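Baltari Home Task Package
Simulation licence for mobile manipulators

Supplier: Flundix
Licence term: 12 months, renewable
Seats included: 2
Price: $2,000 per term, before tax

The Home Task Package lets your team try out household jobs in simulation before you commit to buying an arm. It covers bedroom and living room furniture, with drawers, doors and handles set up as separate working parts. You load your own gripper model, pick a room and run the task from the wrist view or from a fixed view.

Most buyers use it in the planning stage. If you are choosing between two grippers, you can run both on the same dresser and compare finger clearance at the pulls before you ask for a quote on either.

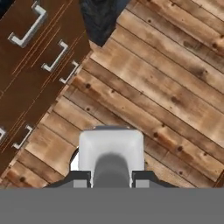
Licences are counted by seat. A seat can be moved from one computer to another at no charge, but it can't be used on both at the same time. Extra seats are priced on request. Schools and colleges should ask for the education rate before ordering, as we can't apply it after an invoice has gone out.

The package comes with 19 room layouts. Furniture colours and floor finishes can be changed in the settings file. Custom furniture is quoted separately, and you will need to send us measurements.

What to budget for beyond the licence
Graphics workstation (not supplied)
Set-up and training day, optional
Gripper model conversion, if yours isn't in the Gudeta library

Prices were last reviewed on October 9, 2023. Quotes are good for 30 days.

For orders and renewals, contact Yeshi Alemayehu at the Trotside office. Technical questions go to Ksawery Bednarek.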